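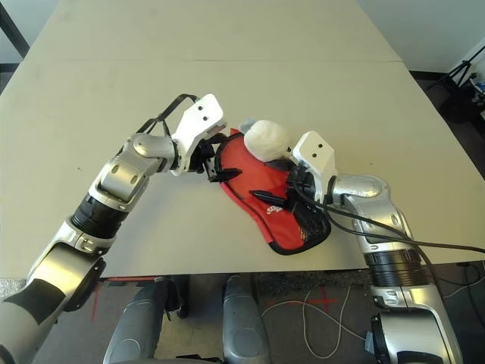 Packing with a robot: my house rules

Grip the pouch by its rim, one hand each side, before anything goes in. I keep our two-armed helper on slow for soft stuff - Stamatia Moschos at Grindonora taught me that and I've never gone back!

Plush toys go one at a time, held low on the body so the fluff on top stays nice.

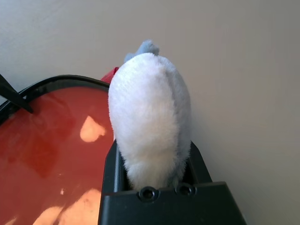
How often should I wipe the gripper fingers?
Every 28 packs or so, with a barely damp cloth and the power off.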